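Periodismo de sucesos
Tema 6. La noticia con una sola fuente
Apuntes de clase, noviembre de 2015

1. De qué trata el tema

En el tema anterior vimos la estructura de la noticia de sucesos. Ahora nos ocupamos de un problema de verificación: qué hace una redacción cuando un medio publica un hecho grave, la policía lo niega y los demás medios tienen que decidir si lo recogen.

Trabajaremos con el caso de la carretera de Nurkholm, que figura en el dossier de lecturas. Conviene traerlo leído, sobre todo las páginas con la cronología.

2. Resumen del caso

Un diario regional, el Uneo, publicó en julio que un grupo de hombres había detenido varios autobuses de trabajadores temporeros y les había robado el jornal. La información citaba a "testigos presenciales" sin dar nombres. La firmaba Omprakash Nishad. Según el texto, los asaltantes se habían llevado el dinero de 176 pasajeros.

La policía respondió esa misma tarde con una nota de cuatro líneas: no constaba ninguna denuncia. Al día siguiente tres medios reprodujeron la noticia. Dos de ellos suprimieron la atribución y dieron el asalto como un hecho comprobado. El tercero mantuvo "según el Uneo" en el primer párrafo, pero no en el titular.

La redactora jefe, Siv Ljungberg, defendió la publicación. El portavoz policial, Folke Haugland, pidió una rectificación. Las dos cartas están en el dossier y se leen en clase.

3. Ausencia de denuncia y ausencia de hecho

Es el punto que más se confunde en los exámenes. Que no haya denuncia significa que no hay denuncia. Las víctimas pueden no presentarla por miedo, por su situación administrativa, por desconocimiento del idioma o por desconfianza hacia la comisaría. En el caso de Nurkholm los temporeros dependían del mismo capataz para el transporte y para el contrato.

Tampoco vale lo contrario. El silencio de las víctimas no prueba nada, y un redactor no puede usarlo como indicio a favor de su historia.
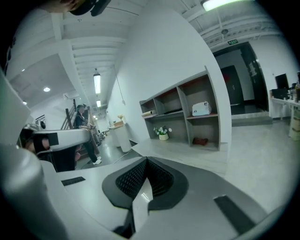
La fórmula correcta en el cuerpo de la noticia separa tres cosas: lo que afirma el medio original, lo que responde la policía y lo que ha comprobado la propia redacción. Si la redacción no ha comprobado nada, se dice. Una frase como "este periódico no ha podido confirmar los hechos de forma independiente" debe ir en los primeros párrafos - no al final, donde muchos lectores no llegan.

4. La atribución

Reglas de uso en esta asignatura:

Una atribución por afirmación controvertida. No basta con atribuir en la entradilla y seguir después en indicativo.
El condicional de rumor ("habrían sido asaltados") no se admite en las prácticas. Se sustituye por sujeto y verbo de dicción.
"Fuentes" en plural exige que haya al menos dos. Parece obvio, pero en las prácticas de julio fue la falta más repetida.
Si la fuente es anónima se indica por qué medio conoce los hechos: estaba allí, se lo contaron, ha visto un documento.

5. Las cifras

El número de pasajeros del Uneo procedía de multiplicar los autobuses por las plazas. El periodista lo reconoció más tarde. Un medio digital elevó después la cifra a 538 afectados, al sumar los jornaleros de toda la comarca, y nadie en la redacción preguntó de dónde salía el dato. Una cifra calculada se presenta como calculada y se explica la operación.

6. Trato a las víctimas

No se publican nombres, empresa ni lugar de alojamiento sin consentimiento. Hay que tener cuidado con la identificación indirecta: en un municipio de 2.000 habitantes, la edad y el país de origen pueden bastar. Sobre esto, véase el capítulo de Trygve Ekström en el manual Albers, que es lectura obligatoria. El artículo de Santeri Hakala es optativo.

7. Seguimiento

La mayoría de los medios que publicaron la noticia no volvieron sobre ella. El juzgado abrió diligencias y el dossier termina ahí. Para la discusión: ¿qué obligación tiene el medio que solo reprodujo la información ajena? ¿Cambia algo si borró la atribución?

8. Práctica

Redactar una noticia de 25 líneas con el material del dossier, situada en la tarde de la nota policial. No puede usarse nada conocido después. Se entrega impresa, con una lista aparte de las fuentes y de lo que aporta cada una. Las entregas sin lista no se corrigen.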